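Interlibrary Loan for Students: Your Questions Answered

Jan 27, 2019
By the Interlibrary Loan Desk, Ibarra Library

We love this service, and we want more of you to use it! If a book, score, article or film isn't on our shelves, there's a very good chance we can borrow it for you from somebody else's. These are the questions we hear most at the desk and by email.

What can I request?

Books, book chapters, journal articles, theses, music scores, DVDs and microfilm are all fair game. Last fall we brought in a run of sheep-breeding newsletters on microfilm for a history paper, and they were wonderful (several of us on staff ended up reading them too). Go ahead and ask, even if what you want seems obscure. Obscure is our favorite.

What can't I request?

Current textbooks assigned for a class here, most rare books, and anything we already own that is sitting on the shelf. If our copy is checked out or missing, put in a request and we'll try elsewhere.

How do I place a request?

Log in to Plakance with your campus username and choose New Request. Pick the item type first, since the form changes depending on what you choose. Fill in as much as you can. An ISBN or ISSN speeds things up a lot, but if all you have is half a title and a hunch, type that in the notes box and we'll go hunting.

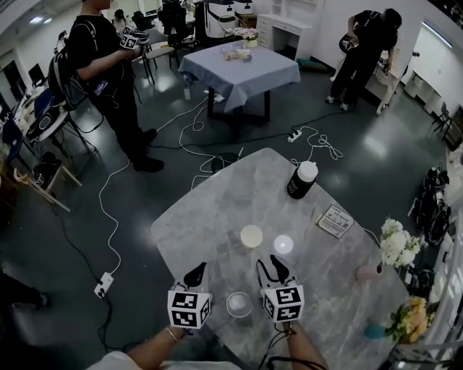 You'll get a confirmation email within a few minutes. If you don't, check your junk folder and then check that the address in your Plakance profile is one you still read. Old high school addresses are the number one reason students miss our messages.

How long does it take?

Articles and chapters usually show up as a PDF in one to three working days, and sometimes the same afternoon! Books take longer. Anything held at Jondcombe or Skellden rides over on the shared van, which runs every weekday, so count on two or three days. From farther away, allow up to two weeks.

Does it cost anything?

No. Borrowing is free for all enrolled students, part-time students included. Now and then a lender charges a fee, and we cover it up to $40 per item. If the fee is higher than that, we'll write to you before we go any further, and you can say yes or no.

How many requests can I have open?

Undergraduates can have 17 open at a time. Graduate students have no set limit. If you're an undergraduate with a big project and you're bumping up against the ceiling, write to us and tell us what you're working on. We can usually raise it for the semester.

Where do I pick things up?

At the front desk on the main floor. Bring your campus card. Loans are shelved by last name with a colored paper band around the cover. Please leave the band on, even if it gets in the way of the blurb, as it has the lender's return information on it.

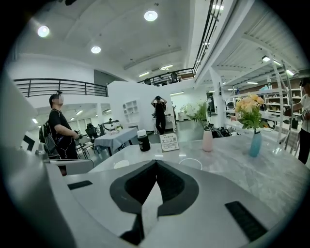 Can I renew?

Often, yes. The lending library decides, so ask at least three days before the due date. Open the loan in Plakance and click Renew. If the button is gray, the lender doesn't allow renewals on that item, but we're happy to place a fresh request with a different library.

What happens if I return something late?

There's a fine of 50 cents a day, and your account is paused until the item comes back. Lost items are billed at whatever the lender asks. If you think you've lost something, tell us early, because books have a way of turning up in our own stacks and we'll gladly look for you.

Is anything changing this semester?

Yes, and we're excited about it! Starting in February you'll be able to have chapter scans sent straight from our own print collection through the same form. It will cover one chapter per book, or up to 51 pages, whichever is longer. No more standing at the scanner on the third floor with a stack of heavy volumes.

I still have a question. Who do I ask?

Stop by the desk any time the library is open, or reply to any email you've had from us. A real person on our staff reads every reply.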